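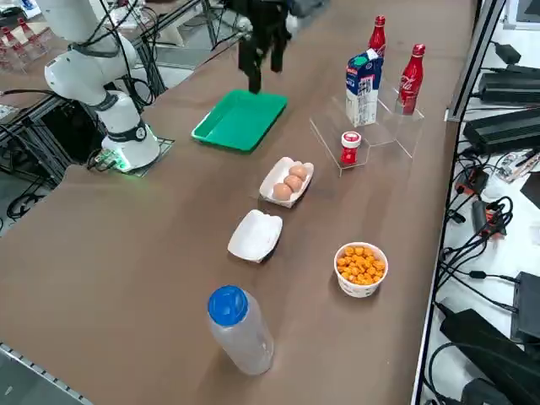 그림 3. 갈색 작업대 위의 식품과 용기 배치. 계단식 투명 아크릴 진열대와 녹색 쟁반, 달걀이 든 종이 상자 등이 놓여 있다.

3.2 물품 구성과 배치

본 연구는 간식 준비 과제에서 용기의 형태가 물품 선택 순서에 미치는 영향을 다룬다. 물품은 Ospina의 분류를 따라 포장 음료, 낱개 식품, 개방 용기로 나누었으며, 전체 목록은 26종이다. 그림 3은 그중 일부를 배치한 예이다.

우유갑과 코카콜라 병은 포장 음료에 해당하며 진열대에 올렸다. 흰 뚜껑의 작은 빨간 병은 가장 낮은 앞단에 두었다. 달걀 세 개는 흰 종이 상자에 한 줄로 담았고, 치즈볼과 비슷한 주황색 과자는 흰 종이 그릇에 담아 개방 용기로 분류하였다. 빈 종이 접시와 파란 마개의 빈 투명 병은 내용물이 없는 조건에 쓰인다.

녹색 쟁반은 얕은 직사각형으로, 모든 배치에서 비운 상태로 시작한다. 배치 조건은 19가지이며 조건 간에는 물품의 위치만 바꾸었다. 한 회의 제한 시간은 300초로 정하였다. 달걀처럼 깨지기 쉬운 식품의 결과는 4.1절에서 따로 보고한다.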